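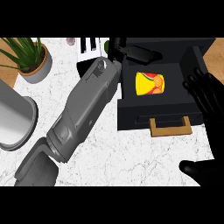

# The Katley Half Hour

**The Katley Half Hour** is a television sketch comedy series produced in Prenport and first shown in January on the regional channel Edgate. It is recorded in a converted dance hall before a studio audience of around 820.

## Format

Each episode opens with a live monologue, followed by six or seven sketches and a musical guest. The cast changes every season.

## Broadcast

The series has run for 41 episodes. Reruns are carried by the streaming service Bawa, which added the first season in September 2026.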